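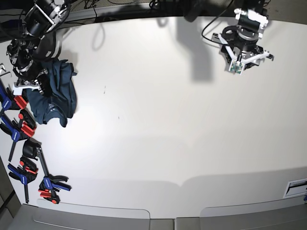
I spent most of August chasing a bug that lived in one line of a config file, and I'm writing it up mostly so I can find it again next year when I've forgotten everything.

Some background. We've been moving our two-arm setup off the old control loop and onto Mellis, which is the little scheduler Joscha Lammers and I have been building on and off since spring. The old loop did everything in one thread: read the joints, grab the camera images, ask the policy what to do, send commands. It worked fine until the policy got bigger and slower, and then the arms started to stutter like a bad video call. Mellis splits all that up. The policy hands over a chunk of future moves, and a fast process plays them back while the next chunk is cooking.

Lovely idea! And on rigid stuff it was great from the first day. Then we went to cloth and it got weird. The right arm would close on a t-shirt, start to move off, and then give this tiny hitch backward before carrying on. With a block you'd never care. With a shirt, the fabric bunches up and the next grasp goes for a fold that has already moved.

My first guess was the blending between chunks, so I rewrote the blending (two evenings, no change at all, though the code is nicer now). My second guess was the wrist camera on the left gripper, because dark navy fabric is miserable for the segmentation. The mask kept eating its own folds and the bar clamps on the left side of the table sometimes got lumped in with the shirt. That was a real problem and I did fix it, but the hitch stayed right where it was.

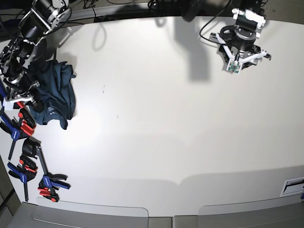

Noel Samonte is the one who finally said to stop looking at the video and plot the timestamps. So I dumped 2,000 control ticks to a file and lined them up against the chunk arrivals, and at tick 638 there it was, plain as day: the playback process thought the new chunk started 3 ticks earlier than it did. It was dutifully going back to moves it had already made. Every single chunk, same offset.

The cause was a latency setting I'd copied over from Cladow, our old simulator wrapper, where images show up instantly. On the real arms they don't. Joscha had even left a comment next to it saying "check this on hardware." I read that comment at least twice and kept scrolling.

What I've changed since: Mellis now measures the delay itself at startup and refuses to run if the number in the config disagrees with it by more than 2 ticks. It also logs the index it starts each chunk from, so the plot that took me an afternoon to make now just comes out with every run. Joscha wants it to adjust on the fly – I'm not sold yet, I'd rather have it stop and complain.

Next up is getting both arms to share one clock, since the left still keeps its own. I've got a branch for that and it doesn't compile.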